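The Fall Shop Letter - Glue-Ups, Dull Planes and the Swap

Oct 3, 2020

Quick one this time, I have a pile of walnut on the floor and a delivery due. Sorry to everyone who wrote in about hide glue - that's next letter, promise.

Panel glue-ups, again

More mail on this than anything else. Same complaint every time: panel came out of the clamps looking fine, a week later it's cupped like a potato chip.

Usually it's the wood, sorry. If the boards came home from the yard on Friday and got glued up Saturday, they hadn't settled. Mine sit stickered in the shop for two weeks minimum, longer in March when the heat goes on and off and everything moves. Fan at one end if you're impatient. I am impatient.

After that, check your jointer fence. Really check it, with a square you trust. A hair off 90 on one edge doesn't look like much, but glue up five boards and every one of them adds its hair. If you can't get the fence right, flip every other board, face in then face out, and the errors cancel. Old trick. Works on a hand plane too.

Clamps over AND under. Alternate them. Snug, then stop. I've seen people lean on a pipe clamp till there's no glue left in the joint at all, it's running down the bench onto their shoes. A thin even bead of squeeze-out is what you're after.

I've been on the Naltus yellow for most of the year and like it fine. Grabs fast, maybe too fast on a hot afternoon. For long panels I switch to the Tapsell slow-set, gives me time to swear and rearrange. Scrape it when it's rubbery. Don't wipe it with a wet rag, you'll just push it into the grain and find it again when the stain goes on.

Dull planes

Caroline Mwakalinga sent a long note about her smoother tearing out on figured maple. She'd tried a higher angle, tried a back bevel, tried going across the grain. Short version of a long back and forth - the iron wasn't sharp. It was sharp on Monday. Maple eats edges.

Her fix, which I've stolen: a strop glued to a scrap and left right on the bench, not in the drawer. Ten strokes whenever you stop to look at something. She says she goes to the stones a third as often now, and her shavings are nicer than mine, she mailed me one.

Also close up the mouth. Also skew the plane a bit. Also, if it's really wild figure, just get the scraper out and be done with it. A scraper with a proper burr leaves a surface I'd put finish on that night.

Letter from Gil in the valley about rust: he keeps his planes in an unheated garage and they bloom orange every fall. Paste wax on the sole, every time you put it away. Camellia oil if you have it. And don't store them in the oak till, the tannin is rough on steel when the air's damp.

Finish notes

Still testing the Plokitard wiping varnish on the hall bench. Three coats so far, thin ones, scuffed between. Nice amber color, smells like a boat. Dry to touch overnight but I'd give it four days before setting anything on it, I got a ring from a coffee mug on day two and had to sand back half the seat. My own fault.

Where people go wrong with wipe-on is they put it on like paint. It's a wipe. Fold the rag so there's no loose edge, flood it, wait, take off everything that will come off. Then leave it alone!! Lay the rags out flat outside to dry, never in a heap. Every year somebody loses a shop this way.

Sanding - I stop at 180 on the open-pored stuff before varnish. Anything over that I can't see the differnce and neither can the customer.

The bench top

A few of you asked what I did about the dip in mine. Winding sticks, first thing. Two straight lengths, one dark one light, set at either end and sight across the tops. Pencil the high corners. Plane those diagonally till the sticks agree, then work the length. Took me a whole afternoon and most of a podcast series.

Don't chase perfect. A few thousandths over six feet, no chair is ever going to know. I check mine spring and fall and that's plenty.

If yours is laminated from construction lumber it'll move more the first couple of years. Flatten it rough, use it, flatten it properly later.

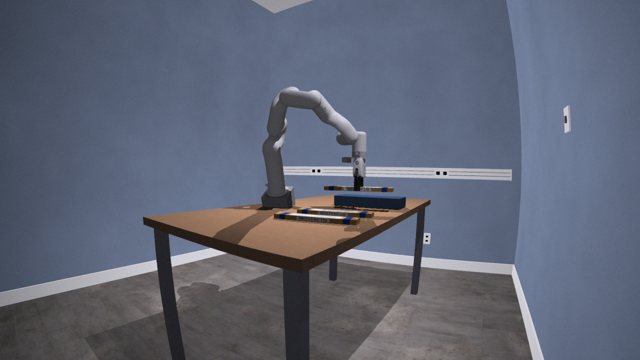 The swap

On again, outdoors this time, in the lot behind the Nuvavitz building. Tables spread out, masks on please, bring your own coffee. Tools, hardware, offcuts, jigs you built and never used. No finishes, no open cans, we had a spill last time and I was the one with the kitty litter.

Put a price on everything, or "make offer". Cash is easier. I'll have a box of old brass hinges, a router table I'm tired of looking at, and a stack of cherry shorts free to whoever hauls them.

Set up from eight, buyers at nine. If it rains we go the Saturday after, I'll send a note out by six that mornning.

Next letter: hide glue (finally), drawer bottoms, and what to do with a bandsaw that drifts. Send questions by the 20th if you want them in.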